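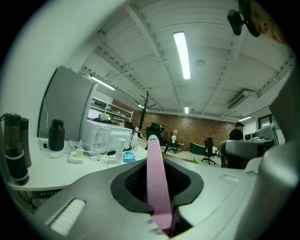 Search this blog
Enter keywords
Go

27/03/2024
Posted by Kiều Âu

I gave up buying coffee on the way to work in February, and a few people have asked how it's going, so I'm writing it down once and then I can send them the link.

It started with my bank statement. I went through a year of payments to the kiosk at Felport station and they came to £665. I don't earn badly, but I had been telling my sister for months that I couldn't afford to come home for a fortnight, and there was a good part of the fare.

I didn't want to stop drinking coffee, so I make it at home now. I tried three ways of doing it. Instant was quick and I disliked it every morning. A cafetière was fine, but I leave the house at ten to seven and washing the grounds out made me late twice. What I've settled on is cold brew, made in a big jar on a Sunday night. I use 40 grams of coarse coffee to half a litre of water, leave it in the fridge until the next evening, and strain it through a paper filter. It keeps for most of the week. By the last day it tastes a bit flat – I drink it anyway.

The beans come from Mạch, the little shop in Jundham next to the shoe repairs. They sell a dark roast that is close to what my father drinks, and they will grind it coarse if you ask. I add condensed milk at weekends only. On work days I have it black, which took me two weeks to get used to.

The part I hadn't thought about was the walk. The kiosk was where I stopped and said good morning to someone before the train, and without it I was going from my front door to my desk without speaking at all. I've started taking the later train on Thursdays and having a cup there sitting down. It costs £3.20 and I don't count it as cheating.

Other small notes. Don't put it in a flask that has had soup in it. Don't fill the jar to the top, as the grounds swell. If you work at a place with a free machine, as I used to at Jellen, none of this will matter to you.

I've put the money I would have spent into a separate account at the end of each week. I haven't booked anything yet. The flights I want are cheaper if I go after the school holidays, and I still have to ask for the leave.

Related posts
Learning to like black coffee
A wet afternoon in Jundham
What I pack for lunch
The 6.58 from Felport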